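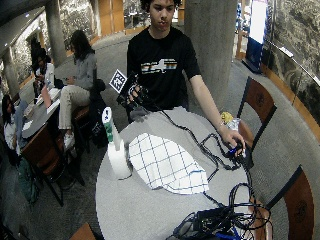

A glove that has drifted out of calibration gives little outward sign of it, according to Chiamaka Haruna, who maintains the capture cell at Rernex. The marker still tracks and the log still fills, and the fault appears a day later, when someone replays a session and finds the gripper closing beside the object. Her first check is therefore mechanical. The square black-and-white marker sits on the back of the glove, and everything the cell knows about wrist position depends on its seating. "If the plate can rock at all, you stop there," she said. "There is no software correction for a loose plate." Only after that does she turn to the straps and the cable that runs from the glove across the table to the electronics box.

Haruna took over the cell, known in-house as Stodska, from Femke Coppens, who wrote the original service notes. We spoke to both of them, and to Mawuli Dramani, who handles the wiring. The cell is small: a glove, a mounted unit, a box of electronics and a round table with household objects on it. It is packed up and rebuilt often, which accounts for most of its maintenance.

Mounting and zeroing

Coppens sets up in a fixed order. The mounted unit is clamped first, before anything is powered, and the clamp is tightened in two passes. "The first pass seats it. You load it by hand, push down on the body, then tighten again," she said. On a round table the clamp bears on a curved edge, and a single pass leaves it free to creep.

The zero comes next. With the unit at rest, the operator records a reference value for each joint encoder. On the current unit the base encoder should read 1341 and the jaw encoder 686 when fully open. Haruna accepts a difference of nine counts either way on the jaw. Beyond that she opens the housing and looks at the magnet.

"People re-zero in software and carry on," she said. "It works for that session. Then the magnet moves again and you have two sets of data with different zeros, and the notes only mention one."

Her own log has a column for the raw reading, taken before any offset is applied. Coppens's original sheet did not, an omission she concedes. "I recorded the corrected value. That was a mistake – you cannot see drift in a corrected value."

Cables and connectors

Dramani puts most stoppages down to the connectors. The cell was designed at Culell with one harness, and the harness was split later so that parts could be swapped separately. Each split added a connector, and each connector is handled at every rebuild.

"Hold the shell and leave the wire alone," he said. "I have replaced crimps on nearly every lead, and the failure was always at the back of the plug, where someone had pulled."

He traces a fault from the box outward. Power is confirmed at the board, then at the first connector, then at the device. He flexes each plug gently while watching the packet counter. A healthy link does not drop packets under flexing. The worst case he has logged was 1614 dropped packets in one session, from a plug that looked fully home and had a contact pushed back inside the shell.

Slack is a separate matter. Dramani would like every lead tied down, but a tied lead pulls on the glove when the operator reaches. The compromise is to leave the cables loose on the tabletop and anchor them only at the box. With the unit clamped at the near edge and a checked towel laid out for the task, the leads end up lying over the cloth, and he asks operators to lift them clear before a fold.

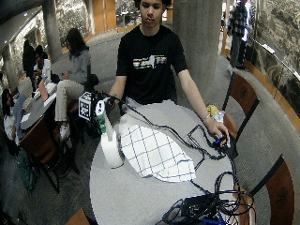

Parts and records

Spares come through a supplier, Adjei, in sets: one clamp screw, two leads and a marker plate. Haruna keeps one set with the cell and one on the shelf. Printed markers are replaced when a corner lifts or the surface turns shiny, as glare on the black squares causes brief tracking losses that resemble a cable fault.

Asked what she would change, Haruna named the clamp. She wants a wider jaw with a rubber face, and a scribed line on the bracket so that movement can be checked by eye between sessions. Dramani wants latching connectors. Coppens has drawn up both changes, and the new bracket is to be fitted first.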